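Flarkbridge School of Media
Reporting Public Figures: Handout 4
Private lives, public platforms

Module leader: Marit Myklebust
Seminar tutors: Colm Hanrahan, Mitra Bagheri

Purpose of this handout

This handout supports the fourth lecture and the seminar that follows it. It deals with the reporting of presenters, actors and musicians who keep a partner, a child or a medical condition out of public view. Students should read it together with the course reader, section 2, before attending the seminar.

1. The celebrity post as a source

A large share of entertainment copy now begins with something the subject has posted. The post is a primary source and should be treated as one. Record the exact wording, the time at which it was seen and the account it came from. Where a reply to a follower is quoted, the follower's remark must also be given fairly, as the reply may read quite differently without it.

A post that shows part of a person's life does not open the rest of it. A singer who shares a photograph of a birthday table has not agreed to the naming of every guest. Students often argue in seminars that a partner who appears with the face turned away is "fair game". The course does not accept this view. The turned face is itself a statement of what the couple wish to keep back.

2. Health and surgery stories

Stories about operations call for particular care. They are popular with readers and are often built on very little: a cancelled appearance, a hospital wristband, a remark by a co-star. The reporter should establish who has confirmed the operation and in what words. "Sources close to the star" is not confirmation. The name of a procedure should never be guessed from its visible effects.

Picture desks will usually want an illustration. A photograph of the subject taken at another event may suggest illness where there is none, and for this reason many desks prefer a general surgical picture.
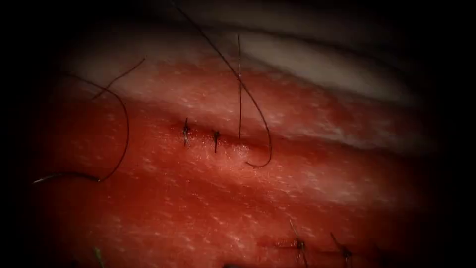
Fig. 1. General surgical picture: two incisions in red tissue, with suture material in place.

A general picture must be captioned as such. It must not be placed so that a reader could take it for the subject's own treatment, and sensitive readers should be considered when it is chosen for a front page or a social feed.

3. Age gaps, income and family background

Details of this kind are included far more often than they are needed. Before giving a partner's age or occupation, ask whether the story would be incomplete without it. If the detail is kept, it must be checked against a named source and should appear once. Repeating it in the headline, the standfirst and the opening line turns a fact into a comment.

4. Seminar task

Read the two short articles on the fictional-name worksheet issued by Mitra Bagheri. Rewrite either one in no more than 247 words, removing any claim that cannot be traced to a source. Attach a list of what was removed.

5. Assessment

The written assignment is a commentary of 600 words on one published entertainment story. Work is submitted through the Plinico portal by noon on the final teaching day of September. Queries about extensions go to Colm Hanrahan in room 629.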